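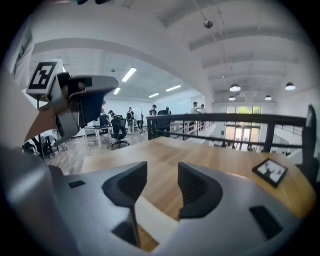 Two hand-held grippers, one with a square marker on top

Filed under: Spreadsheets > Formulas & Functions
Tue 27 March
6 replies | 2 shares

Re: [sheets-users] SUMIFS returning zero on the Nustside export

Quick answer before I have to run, longer one further down if you need it.

Your dates are text. Nearly sure of it. Try =ISNUMBER(A2) on the first data row and fill it down a bit. If you get FALSE there's your problem, SUMIFS with ">=" and a real date won't match text, it just skips the row and gives you zero. No error, no warning.

> I have a sheet with 324 rows exported from Modemik for the
> Nustside depot. Column A is date, B is depot, C is product
> code, D is amount. I want the total for June only. My formula is
>
> =SUMIFS(D2:D325,A2:A325,">=6/1",A2:A325,"<=6/30")
>
> and it gives 0. If I filter column A by hand I can see there
> are 26 rows for June so it should not be zero. The same formula
> works fine in the Stekstead workbook, which I typed in myself.
> Is it something to do with the export? I also tried changing
> the cell format to Date and nothing changed.

OK so a few things.

1. Changing the cell format does nothing to text. Format is only how a number gets shown. If the cell has the characters 06/14 in it as text it stays text whatever format you pick. The Stekstead one works becuase you typed it in, and typing converts it for you.

2. Fix for the column. Select A, Data tab, Text to Columns, Delimited, Next, untick all the delimiters, Next, choose Date and pick the order that matches your file (MDY or DMY — check this, Modemik lets each depot set its own). Finish. Should all jump to the right side of the cells, unless somebody set the alignment by hand.

Get the order wrong and you're in a worse spot than now. The 6th of the 8th month turns into the 8th of the 6th and lands in your total looking fine. Look at a row where the day is over 12 and make sure it came out right.

3. If Text to Columns leaves some behind, there's probably a non-breaking space on the end. We get these from the Fonseca template all the time. TRIM won't touch it. Helper column:

=DATEVALUE(SUBSTITUTE(A2,CHAR(160),""))

Fill down, copy, paste special values over A, then format as date. DATEVALUE goes by the regional settings on your machine so same warning about day and month. And put the year in if the export drops it, otherwise you get the current year.

4. Your criteria. ">=6/1" with no year gets read as this year. Probably not what you want come January. Put the first of the month in a cell, say G1, as a real date with the year, then:

=SUMIFS(D2:D325,A2:A325,">="&G1,A2:A325,"<"&EDATE(G1,1))

Note it's less than the first of the next month, not less-or-equal to the 30th. If the export has times in it, anything after midnight on the 30th is bigger than 6/30 and gets dropped. Bit me on a sheet with 40 late entries once, took most of a morning. Then you can change G1 and get any month.

5. Check D too while you're there. =COUNT(D2:D325) should give 324. If it's lower then some amounts are text as well, or blank. SUMIFS ignores those the same quiet way.

6. Make it a table (Ctrl+T) so you can stop writing 325 everywhere. Next export will be longer and the formula won't know about it. Then it's

=SUMIFS(Table1[Amount],Table1[Date],">="&G1,Table1[Date],"<"&EDATE(G1,1))

Swap in your own header names obviously.

If you do this every month, bring the file in with Get Data and set the column type there, using Change Type > Using Locale. Takes up to 8 minutes the first time, after that it's a refresh. I'd do that over the helper column but either one is ok.

Haven't tested any of this on the old desktop version, EDATE should be fine there, tables too. Google Sheets is different for the Text to Columns part — it has Split text to columns but no date order option, use the DATEVALUE one.

If ISNUMBER comes back TRUE all the way down then ignore most of teh above, and post three or four rows exactly as they come out of Modemik. Paste from Notepad please, not from the sheet, or the list software eats the tabs.

Tags: sumifs, dates stored as text, csv import, datevalue

Share this thread (2) | Reply to list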